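Week 6 handout: When the packing line changes
Feb 19, 2025

OK, so last time we got as far as the Khalaf packing shed, and I promised I'd type up the part I rushed. Read it before section, please — I'm going to ask you about the shift schedule.

Quick recap. Khalaf packs mixed boxes of fruit and vegetables for home delivery. Before the change, the packers did 986 boxes on a normal shift. Management wanted 1,568, and they bought two picking cells from Erkero to get there. The target everyone on the floor talked about, though, was 1,000, because that's where the old bonus kicked in (keep that in mind, it comes back in March when we do pay systems).

What did the packers' day look like afterward? Less lifting, for one thing, and people liked that a lot! But the job also got chopped up. Somebody who used to pick, check, and pack a whole order now cleared jams, pulled soft tomatoes, and waited. I talked to one packer who told me she missed finishing a box. I wrote that down twice.

Then there's the teaching side, and I find this the most interesting bit. Picking up soft, round things is hard to write rules for, so a lot of it gets learned from people doing it by hand, over and over, with a gripper they hold themselves. Closing the jaws on a mandarin is a skill. Is it the same skill the packer had before? Should it pay the same? Fimeck put its demonstrators on a lower grade than its packers, and Fonton did the opposite. Read both job descriptions side by side (they're in the packet, page 83) and look at which verbs they use.

For section, bring half a page on this: which parts of the old packing job would you want to keep in human hands, and who at the site should get to decide? Don't give me a list of pros and cons — pick one task and stay with it.
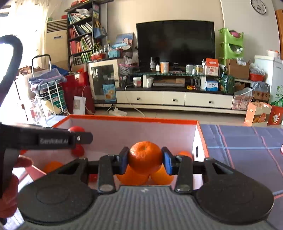
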